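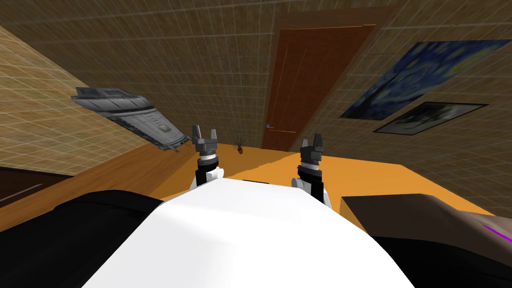 Our week at the Prothero, Kornlow
A guest review

My husband and I had been meaning to get to Kornlow for years (my cousin Svenja Gerlach has been telling us about the lake since before we were married!), and this July we finally booked a week at the Prothero, up on the hill behind the ferry landing. I read a lot of reviews before we went and found most of them too short to be much use, so I'm going to make mine a long one.

First, the hill. The website says the hotel is a short walk from the water, and going down, it is. Coming back up after dinner with a bag of wet towels is another matter. There's a little bus that stops by the bakery, but the last one leaves at 9 in the evening and we missed it twice. If your knees are bad I would ask Reinhold Petersen at the front desk about a ride. He picked up an elderly couple from the landing on our first night and wouldn't hear of taking money for it.

We had room 13, on the second floor at the back. It isn't a big room. The bed was very comfortable, firm but not hard, with proper feather pillows, and there was a small balcony with two chairs where we had our coffee every morning. You get a slice of lake view between the chestnut trees, and for the price I was happy with a slice. The shower was hot but took its time, so turn it on before you brush your teeth. Ask for the back of the house, as the front rooms look over the road and the delivery trucks start early.

Breakfast is served until 10:30, and I have to say it was the best part of the whole stay. Warm rolls, three kinds of jam made by Ida Fröhlich, who runs the kitchen, soft cheese, smoked fish if you like that sort of thing first thing in the day (my husband does), and a plum cake on Sunday that I'm still thinking about. She gave me the recipe on the back of a napkin and I've already made it once, not very well.

Dinner I'd say is fine. The menu is short and doesn't change much, and by the third night we were ready to go elsewhere. Try the Kirnia, the fish place down by the boats. Book ahead or go early, and get the potato pancakes with whatever was caught that day. It gets noisy on the terrace but we had a lovely table indoors by the window.

We took the Herkavico boat out to the island one afternoon and brought a picnic. The crossing is slow and pretty, and there are clean restrooms at the other end. Bring a hat, there's hardly any shade on deck.

A few small grumbles. The Wi-Fi came and went, and never really reached our room. The parking lot is tight and we had to leave the car on the street for 2 nights. And the week came to 900 with breakfast, plus the lake tax, which they collect separately in cash when you leave. I wish that had been mentioned in the confirmation email, as I had to run down the hill to the bank on our last morning, and then of course back up again.

Would we go back? Yes, and we've already asked them to hold the same room for next summer. I'd pack better walking shoes and fewer dresses.

Mareike Ackermann
Stayed in July, double room with balcony
4 out of 5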